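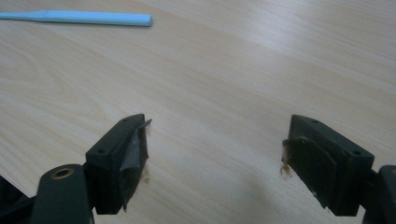

Blue plastic on the table, ready to start.

Cleaning a toothbrush before it goes in the travel bag

Quick one. Corina Bachmann asked me for this after our Wednesday class so here it is, written up fast before dinner.

You need: the brush, a mug, 300 ml warm water (not boiling, it bends the handle), a teaspoon of baking soda, a paper towel.

1. Wipe down a bit of table. Lay the brush flat so you can get a look at it. Check the neck, check under the bristles. Splayed bristles = bin it, get a new one. Mine get swapped after 90 days.

2. Rinse under the tap, bristles down. Thumb across them a few times.

3. Soda in the mug, stir, brush in head first. Leave it 2 minutes. Longer is fine, I forget mine all teh time. 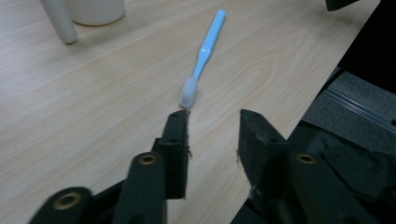
4. Rinse again, properly this time. Soda tastes awful. Shake it hard over the sink.

5. Handle next. Damp paper towel, top to bottom, and go slow round the neck where old toothpaste builds up. Dried on bits come off with a fingernail.

6. Air dry. Standing up in the mug is best. Overnight if you can. Don't put the cap on damp, it will smell by the second day.

Rosalie Imhof uses vinegar instead, 50 ml topped up with water. Works too, just rinse more then you think you need to.

Caps with holes in are better for packing. More on those in the bag post, coming in November.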